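Three weeks with the new invoicing software

27 Sep 2023

I promised I'd report back once we'd got off Horkell and on to Sivard, and a few of you have been nudging me in the comments, so I've made a big pot of tea and I'm going to get it all down before I forget the annoying parts.

For anyone new: I do the books and the ordering for a little accessories business, two and a half people depending on the week. We sell to gift shops, a couple of garden centres and a handful of people who simply email us and ask. For years all the invoices went out of Horkell, which was a desktop program that lived on one laptop, under the stairs, and had to be opened by clicking "ignore" on the same warning twice. I was fond of it. I knew where everything was. But it couldn't talk to the bank, it couldn't do a part payment without a fudge, and last spring it started printing the second page of every invoice first.

So I looked at three replacements. The first was far too grand for us (it wanted to know about our "regional entities"). The second one, Voseck, I quite liked, and I ran it on a trial for most of the summer, but you pay for each person who logs in, and our half a person only logs in to look up postcodes. Sivard was the third and it's a flat fee, so Sivard it was.
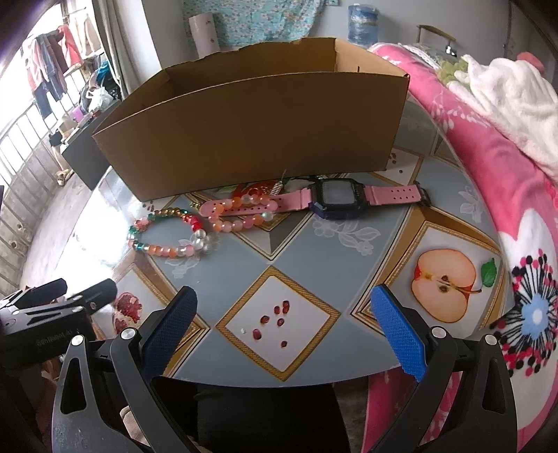 Getting the stock list across was the job I'd been dreading, and I was right to dread it. Horkell will give you a spreadsheet if you ask it nicely, but it exports the product name, the supplier's name and whatever note you typed in 2016 all squashed into a single column. We had 800 lines. Once I'd thrown out the dead ones and merged the doubles there were 710, and that took me four evenings and a good deal of toast. Then Sivard wants a category for each line, and you can only pick one. Fine for a scarf! But what do you do with a bracelet like the one on the left there, with teal and amber and orange and pink all on the same loop, when the system would like to know its colour? I ended up making a colour called "mixed" and feeling like a genius for ten minutes. A watch with a pink strap and a black case is the same headache: I'd search for pink, and my colleague would search for black, and we'd both tell the customer we hadn't got one. It's filed under strap colour now, and there's a sticky note on the monitor saying so.

If you're about to do this yourself, do the merging before you import. I did half of it before and half after, and the half I did after was miserable, as Sivard won't let you delete a product that has ever been on an invoice, even a test invoice, even a test invoice for one penny made out to yourself. You can only "retire" it. I have a retired product called asdf and I expect I'll have it for ever.

The customers came over much more smoothly. Names, addresses, terms, all fine. The only thing it got in a muddle about was credit notes, and here I have to say a few words about Fredy Marulanda, who answered the phone at Sivard support and was an absolute star. I'd rung up ready for a fight. What I had was a garden centre, Harasym, showing as owing us 2,000 pounds when I knew perfectly well they were paid up and always have been. Fredy had me share my screen, went quiet for a bit, and then asked whether the old program stored credit notes as negative invoices. Yes, it did! And the import had dropped all the minus signs. So every nice thing we'd ever done for a customer had turned into a bill. 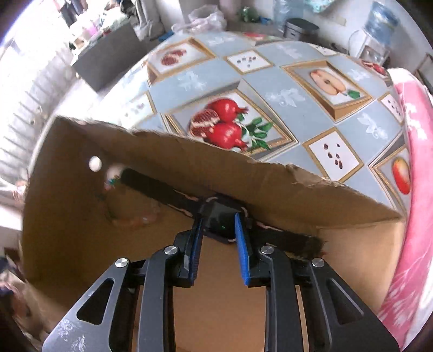

He fixed it by having me tick one little box on the import screen ("source uses signed values", and I ask you, who would know what that meant) and running the customer file again. Six minutes, start to finish. I'd spent the whole of the previous afternoon on it with a calculator. He also sent me an email afterwards with what we'd done written out in order, and I've printed it and put it in the folder with the passwords I'm not supposed to write down.

Now, the bank feed. This is the thing everyone raves about, and I was a bit sniffy, having managed perfectly well for years with a paper statement and a ruler. Well, I've put the ruler away. Every morning the payments that came in the day before are sitting in a list, and next to each one it has a guess at which invoice it belongs to. If the guess is right you press the green tick. It gets most of them. It doesn't get the shop that always rounds down to the nearest pound, or the lady who pays three invoices in one go and puts "thanks" as the reference, but then I don't always get those either.

What I like less is the reminders. Out of the box, Sivard sends a reminder the day after an invoice falls due. The day after! In our line you'd have no customers left by the end of the month. Half of them pay on the first, whatever the date on the invoice, and they've done it that way since before my time. I didn't realise the setting was on, and on my second day 26 polite but rather chilly emails went out with my name at the bottom. I had some replies. One was just a question mark. I spent the next morning on the phone saying sorry and, I'll admit, taking a few orders while I was at it, so it wasn't a complete waste.

You'll find the switch under Settings, then Messages, then a tab called Cadence. I've got ours on fourteen days, with wording I wrote myself, and I've taken my name off it.
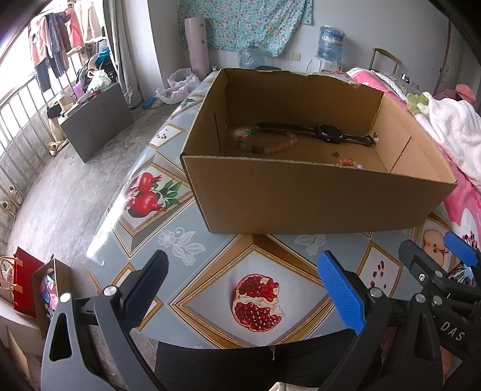 Cardboard box on the grey-blue tablecloth, with the back rim a little torn.

Other odds and ends, in no sort of order. The phone app is all right for looking things up but I wouldn't raise an invoice on it, the buttons for "save" and "send" are right next to each other and my thumbs are what they are. The printed invoice looks lovely, much smarter than before, though it took me an age to get our logo to stop sitting on top of the address. You can have the delivery note come out without prices on it, which Horkell could never do, and which saves me going over them with a black marker. There's a dashboard with a graph on it that goes up and down. I don't know what it's a graph of. My colleague says it's cash flow and that I should look at it. I've looked at it.

Part payments work exactly as you'd hope. You type in what they paid, it leaves the rest, and the statement shows both. I could have cried.

Some things I miss. In Horkell you could press F4 anywhere and get the last invoice for that customer, and I still press F4 about the place like somebody feeling for a light switch in their old house. In Sivard it's three clicks. I've asked Fredy whether a shortcut could be added and he said he'd put it on the list, and I believe him, though I've worked with enough software to know what sort of list that might be. I also can't get it to sort customers by town. It'll do postcode, which is near enough until you've got two shops either side of a river.

As for the price, it comes to a bit less than we were paying for Horkell once you add in the yearly update and the man who used to come and make the laptop work. I haven't told him yet. He's very nice and he likes our biscuits, so I may have to break the printer.

The old laptop is still under the stairs, switched off, and I'm keeping it until the year end is done in November in case the accountant wants something from the dark ages. After that I'd like the shelf back.

A couple of you asked whether I'd do a proper step-by-step on the import, with the column headings and so on. I will if there's the interest, so shout in the comments. And if anyone has worked out how to make the quotes and the invoices share one run of numbers, please, please tell me, I've been through every menu twice.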